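## 3. Site visit: Herside open day

The group attended the September open day at the Herside laboratory to observe a two-arm manipulation cell in use. The visit supports section 4 of this report, which compares gripper types for mixed household objects.

### 3.1 Format

Visitors were admitted in groups of 11. Each session ran for 30 minutes and covered a short safety talk, a demonstration at the bench and questions. We stood behind a taped line and were not permitted to handle the controls.

### 3.2 Equipment

The cell has two jointed arms working over a shared white tabletop, each with a fingered gripper. Staff referred to the control software as Godico. Finger spacing is set separately for each arm, so one side can hold an object while the other stays open. Cables run outside the arm segments. The presenter described this as a maintenance choice – a damaged cable can be replaced without stripping the joint.

### 3.3 Task

Objects of differing shape and surface are spread over the table, and the arms pick them up and set them down on request. The set includes toy fruit, plastic bricks, a soda bottle and a jar with a metallic lid. Round, smooth items were said to be the hardest to hold, as the contact area with a straight finger is small.

According to the handout, the Bromell trial logged 795 grasp attempts, of which 401 used cylindrical objects. Success rates by shape were not given. We have asked for them.

### 3.4 Limitations

We saw one session only. Lighting and table height were fixed, and no timing data could be collected from behind the line. The Biswas gripper listed in our proposal was not on show, so its figures in section 4 come from the data sheet alone.

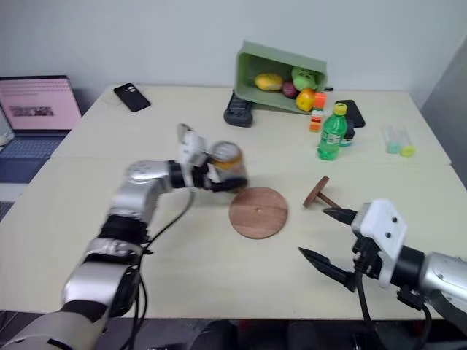
*Figure 3. Left gripper holding the jar above the table, right gripper open.*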